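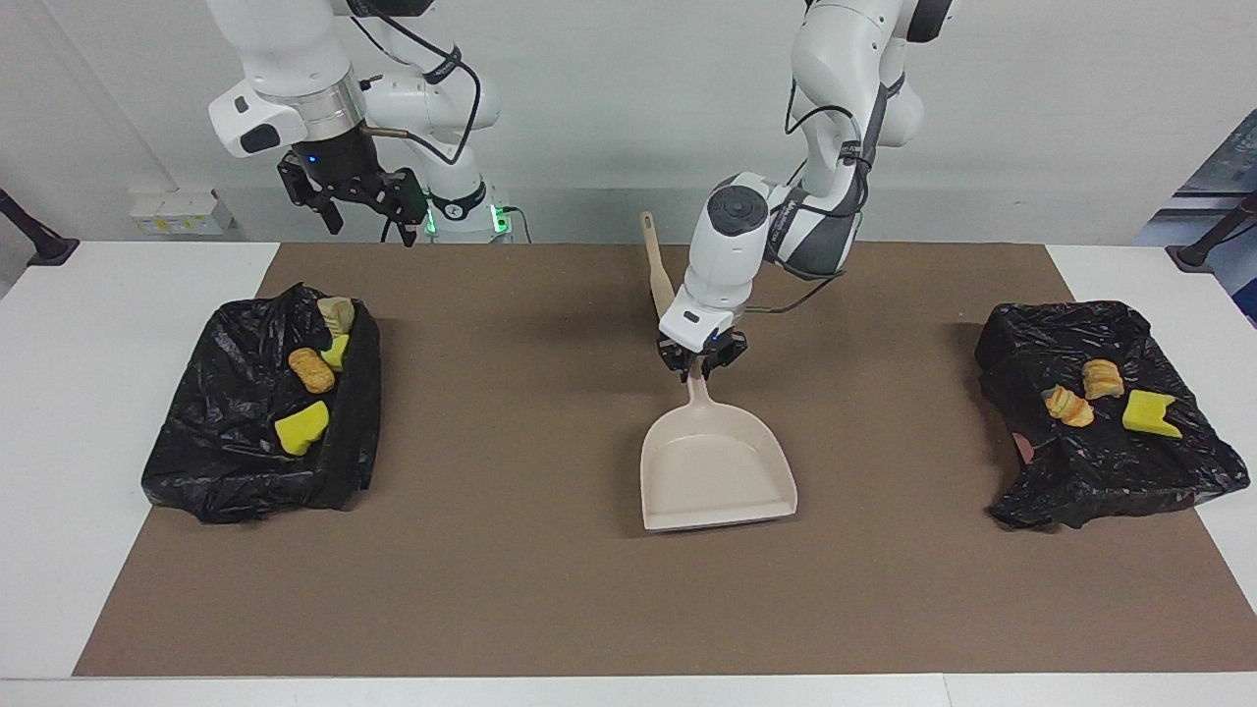 Two-Arm Table Stations: Rules and Good Practice
Frequently asked questions

This page covers the table stations at the Beseo and Layug sites. It applies to anyone who sets up, runs or resets a station, including visitors working under a day pass. If something on this page disagrees with the sheet posted at your station, follow the posted sheet and tell the shift lead.

Who is allowed to run a station?

Anyone who has finished the Vustatance basic course and has been signed off on that type of station. The sign-off is good for 52 weeks. After that you need a short refresher before you can run alone. You may watch from outside the floor line without a sign-off.

Does a sign-off at Beseo count at Layug?

Yes, if the station type is the same. The stop buttons are in different places at the two sites, so ask to be shown them before your first run.

How far back do I have to stand while the arms are powered?

Behind the floor line. Where the line is worn or hidden, keep 91 centimeters between yourself and the nearest table edge. Leaning over the line counts as crossing it.

Can I reach in to fix something that has tipped over?

Not while either arm can move. Pause the run, wait for both arms to stop, press the stop button, then reach in. This applies even when only one arm is in use for the task. The idle arm is still powered and can be commanded at any time.

Is a paused arm the same as a stopped arm?

No. A paused arm can start again from the console. A stopped arm has to be reset at the station first. Hands go inside the line only when the arms are stopped.

Can I go by the colored lights on the arm or gripper?

No. Lights differ between models and between software versions, and we have had people read them wrong. Use the stop button and check the console.

What speed limit applies?

300 millimeters per second at the gripper for all tabletop tasks, loaded or empty. The limit is set in the station file. Don't change it for a single run. If a task needs a different limit, send in a change request and wait for the answer.

What are the rules for lining trays with plastic bags?

Use one bag per tray and press it down into the corners. Tuck or tape loose folds when they stand up high enough to touch a gripper on its way in or out. Folds that lie flat on the mat or table are fine. Thin plastic catches easily between gripper fingers, and a caught bag can pull the whole tray along with it. Check the lining again after each reset, as it tends to creep.

Can bread and pastries be used as test items?

Yes, real or imitation. Real food used at a station is not for eating, before or after. Keep it in the tub marked for station use and never in the break room refrigerator. Throw it out at the end of the day or when it starts to crumble, whichever comes first. Crumbs get into gripper joints -- please brush off the mat between sets.

Can food items and cleaning items share a tray?

For station work, yes. Sorting tasks often call for bread and sponges side by side. Use sponges that have never been used for cleaning, and keep them in the station kit. A sponge that has been used with soap or any cleaner does not go back in the kit.

May I cut sponges into other shapes?

Yes. Cut them away from the station, and keep each cut piece big enough for the gripper to hold with both fingers. Write the new shape on the item list so the next person knows it belongs to the set.

How should an arm hold a tool such as a dustpan?

The task sheet gives the grip point. For dustpans, the usual one is the neck, where the handle meets the pan. Before you approve a new grip, check these points with the arm at low speed:

The handle clears the wrist and cables through the full range of the task.
The scoop can tilt forward without the fingers slipping.
The other arm has a clear path that does not cross the handle.
If the tool is dropped, it lands on the table and not on the floor.

Treat a held tool as part of the arm when you judge clearance. A long handle can reach a good deal farther than the gripper does.

What about the cables that run along the arms?

Cables need enough slack for the arm to turn fully and not so much that a loop can hook on the other arm. Look them over before the first run of each shift. A split cover, a loose clip or a fitting that turns by hand means the station is down until it has been looked at. Do not tape over the damage and carry on.

Do stands and poles near the table need to be marked?

Their feet should be marked on the floor with tape. If a stand has been bumped, put it back on its marks and run the position check before starting again. Don't hang coats, badges or spare cables on them.

How long can I run before taking a break?

Take a break from the console after 30 minutes of direct control. Scripted runs don't have this limit, but someone with a sign-off must stay in the room the whole time.

What do I do if an item falls off the table?

Stop the arms, pick it up, wipe it or replace it, and note the drop in the run log. Leave the run in the log even if you plan to repeat it. Deleting failed runs is not allowed at either site.

What has to be reported?

Any contact between an arm and a person, however light. Any contact between the two arms. Any stop that happened without someone pressing a button. Fill in the Piseck form before the end of your shift and leave the station as it is until the shift lead has seen it -- don't tidy up first.

What do I do at the end of the shift?

Open the grippers and take any tool out, move both arms to the rest position, and power down. Remove the bags, wipe the mat, and check the kit against the item list. Sign the sheet.

When is this page updated?

Each February, and after any reported contact that leads to a rule change. Printed copies may be out of date.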